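Cups, cups and more cups at Midmont

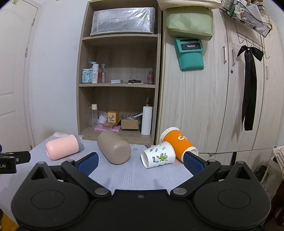

Vol. 9, No. 5

10/05/2022

I spent my morning with the Prernirance project at Midmont, and I've come home with a whole new respect for anybody who picks up cups for a living. The team is gathering examples for a learning system they call Ulta, and the way they do it is wonderfully low-tech. You hold a gripper in your hand, you squeeze, you lift, you put the thing down, and the camera on the tool records it all. Then you tip the cups over and go again!

The job this week is cups lying on their sides. Four of them on a patterned cloth, a glossy pink one, a bigger brown one and two paper ones, with the grippers working right over the table. Bart Prins, who runs the sessions, told me paper is the tricky part (squeeze too hard and you've got a crumpled cup and a spoiled take). He wants them pointing every which way, so please don't line them up neatly – I did, and was politely told off.

So far the group has 2,952 recordings it's happy with, and 461 of those are cups. My own contribution was around 9, and I'm told a couple may even be usable.

Van Leeuwen is paying for the tools through December, and Bart hopes to move on to bowls and lids before then. Sessions are open to anyone at Midmont with a free hour and a steady wrist. I'm already signed up for another one – bowls, here I come!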